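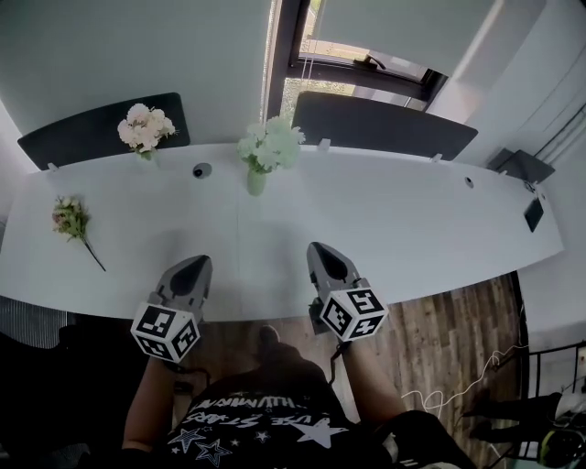 Yesenia Figueroa
Workshop and displays, Skarkon

6 December 2024

Flowers on the long desk today. I've been putting this off since November, when we agreed the Likstead room needed something in it that wasn't grey or white, and I finally had a morning free. Notes so that whoever does the next lot doesn't have to start from nothing!

The desk is the awkward one with the curved front edge. It looks lovely and wide until you try to work out where the middle is, and then you find yourself measuring from the wall and getting a different answer each time. I gave up and went by the dividers. Anything with a bit of height wants one of the dark panels behind it, the pale petals vanish completely against the wall. I tried the pale pinks by the wall first and you honestly couldn't see them from the door. In front of the divider they look twice the size.

Budget was 50, I spent 29, and that was with the green vase from Manríquez, which I know is dearer than the ones in the cupboard (sorry). It's slim, it takes up hardly any desk and a small bunch sits up nicely in it without flopping over. I'd have two more of those before I'd have one big one. The pale greeny-white flowers went in there and I haven't touched them since, they came right first time.

The pink and cream lot took far more fiddling. I kept pushing them back towards the panel, then pulling them forward again, then going off to the doorway to look. My feeling now is that they should sit well back, so there's still desk in front for someone to put their elbows on. It is a desk after all.

Then there's the single stem, the small pink and white one with the leaves still on. I like it lying flat! It has such a long thin stem that standing up it looks lost, and laid on the slant it fills the left-hand side without getting in the way of anything. I do wonder whether people will think it's been dropped and tidy it into a vase. If you're reading this, please leave it be until Monday and then tell me what you think.
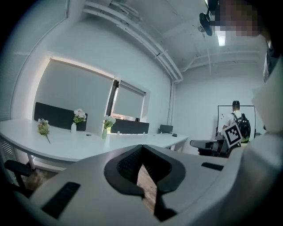

Other thing I wanted to get down is the light. With the roller shade nearly all the way down you still get a bright line along the top and down the sides, and it pulls your eye straight to the window and away from the desk. I'd like to try it half up for a morning. The Skisden lot prefer it down for their screens, so I'll ask before I go messing with it.

Keep the vases off the cable grommets, by the way. I'm thinking of the wires underneath and of me with a watering jug. I left a good hand's width between the green one and the nearest hole and would stick to that.

The right-hand end I've more or less left alone. Part of me wants a third vase down there to balance things up, part of me thinks that end should stay for working.

To do:
Ask Skisden about the shade
Price up two more slim vases, keep it under 30 the pair
Find the small jug
Measure the desk properly, the 90 I wrote on the old plan can't be right for the depth at the curve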